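Redilgate Robotics Club — Frequently Asked Questions

Last revised February 3, 2022

Who can join?

Anyone enrolled at the college, in any subject. Members who have not programmed before start on the Somgate exercises, which take most people four sessions. You need to finish them before you are given a login for the robot.

What is the project this year?

Indoor navigation. The robot has to find its way through a furnished room it has not been given a map of, stop at named objects and return to its start point. The Harju Cup in March uses the same task, and the club is entering one team.

Where do sessions take place?

Soldering, wiring and code are done in room 407. Navigation runs are done in the recreation room downstairs, which has the length we need and a mix of things to steer round. Table legs are the main difficulty. A ping pong table has a large top and very little underneath it, so a sensor mounted low down sees a few thin posts and a lot of free space.

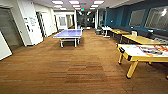

The planner is therefore told to treat the area under any table as blocked. This is done in the cost map, and the setting is called underside_block. Leave it on unless you are working on that part of the code. Glass is handled separately — see the next answer.

Why does the map show gaps in the walls?

Laser light passes through clear glass or bounces off it at an angle, so doors and interior windows often come back as open space. We merge the laser map with depth from the camera and mark glass by hand where both fail. Hand-marked edges are saved in a separate file and must not be copied into the competition build, as the Harju rules do not allow prior maps.

How fast does the robot drive?

The limit is 500 mm per second in open floor and 200 mm per second near furniture. Do not raise either figure without asking Anselmo Collado, who looks after the drive code.

Can I use the recreation room when other people are in it?

Yes, at the lower speed only, with one member walking beside the robot and holding the stop switch. Games have priority over test runs.

What do I need to bring?

A laptop with 80 GB free. The simulator and the recorded runs take up most of that. Windows users should install the Undness image, which has the correct drivers already set up.

My run failed to save. Can it be recovered?

Usually. Logs are written to the robot first and copied across when the run is closed. If the laptop lost its connection, leave the robot switched on, reconnect and use the fetch command. Switching it off clears the buffer.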